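Hand-guided teaching works well for pick-and-place tasks where the approach angle matters more than speed. These steps assume the arm is already homed and the Ondix recorder is running on the bench PC.

## Record the grasp

1. Set the speed limit to 7 percent and switch the arm to free-drive.
2. Hold the wrist, not the fingers, and bring the gripper down over the part.
3. Close on the top edge. With a picture frame, let the lower edge stay on the table and keep your free hand near the side in case it swings.
4. Wait 700 ms after the fingers close, then save the waypoint.
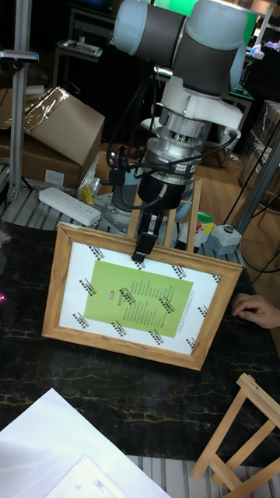 ## Record the lift and place

1. Raise the part straight up before you move sideways. Check the cables at the wrist as you go.
2. Move to the easel slowly. Lộc Võ saves a waypoint at every change of direction, and his playbacks need less cleanup.
3. Lower until the bottom edge touches, save, then open the gripper.
4. Back the fingers off upward.

Play the recording once at teaching speed with a hand on the stop button. If the arm hesitates at a waypoint, delete that point and record it again. A full demo usually runs to roughly 1,800 samples.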